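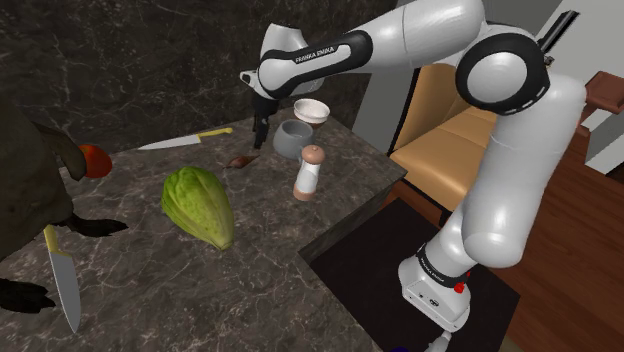 Gergely Farkas, cell safety inspector
November

Search this site Go

Kitchen cell 6, Kemberg: restart checklist after the Saturday drift fault

The arm stopped on a joint 4 position error during a pick and then sagged 28 mm before the brake held. No contact was made. The cell stays in simulation until every line below is marked OK.

1. Brake hold, all joints. OPEN. Joint 4 slipped on two holds out of five. Replacement brake ordered through Hägglund.

2. Emergency stop. OK. Tested from both sides of the counter.

3. Gripper parked closed, fingers down. OK. Park height over the back of the counter is 110 mm in the program. Grinder and bowl are near the park point, so I want them moved toward the middle before a live run.

4. Knives. NOT OK. Two out on the counter, yellow handles, blades bare. The one by the lettuce or cabbage has its blade pointing left and the other has its blade toward the bottom edge. The Beravo task file calls for one knife. Remove the second from the scene file and rerun.

5. Base and mat. OK. Base stands on the black mat. Check the bolts again after the brake swap.

6. Fault log. OPEN. Code 968 shows up twice before the stop and no one was alerted. Set it to halt on first occurrence.

7. Speed limit. OK. Reduced setting is saved and locked.

8. Seating behind the counter. COMMENT. Measure the distance from the armchair or sofa to full reach. The Kenimcombe layout has a barrier there and ours doesn't show one on the plan.

Result: not released. Reinspect when items 1, 4, 6 and 8 are closed.

Comments (3)

tmk: We had 968 on our unit as well. It was the encoder cable, so check that before you pay for a brake.

G. Farkas: Cable was swapped on the first day. Same slip.

row_b: Does item 4 apply to the cutting task too? That one needs both knives.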